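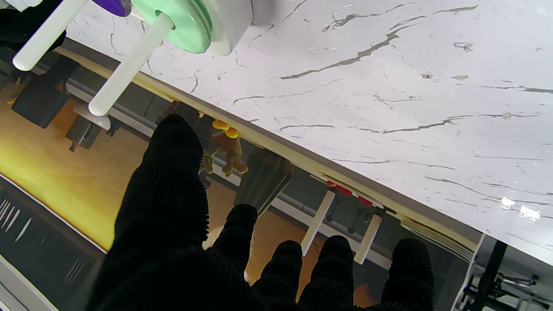
Huvby Spring Weekender: Day 1 in the Mud

5/2/24

The Huvby people spent most of April telling us this would be the year they fixed the queues. I got to the main gate at noon and stood in one for 35 minutes, behind a guy carrying a folding chair he was later told he couldn't bring in. So that's going well.

Day tickets were $139, up again, and for that you get three stages and a field. The field is big. The stages are closer together than the map makes them look, which matters when Dernholm are trying to play something quiet and the tent next door is testing a kick drum. They gave up halfway through their second song and went straight to the loud ones. Smart move, though I'd driven a long way for the quiet ones.

Lukumay had the mid-afternoon slot on the hill stage and drew maybe the best crowd of the day. I'm still not sold. Two good singles, a horn section that seems to be there for the photos, and a lot of asking us how we were doing. We were fine. The last ten minutes were better, when they stopped talking and let the bass player lead, and I'll admit I moved closer to the front.

Food: a $16 bowl of noodles with very little in it. Water refills were free if you could find the tap, behind the merch tent and down a slope.

Then Mavach, the reason most people came. The organizers had been promising a "fully immersive" show with 300 lights — I'll take their word for it, as half of them pointed straight into our eyes. The sound was thin on the left side and fine by the mixing desk, where I ended up. They played the whole first album in order, then two new songs that sounded like the first album. People around me loved it. I liked the drummer.

Getting out took longer than getting in. The shuttle bus line had no signs, and the staff at the front of it were sending people to a second line that turned out to be for taxis.

Day 2 has a better lineup on paper. I'm bringing sandwiches and leaving the chair in the car.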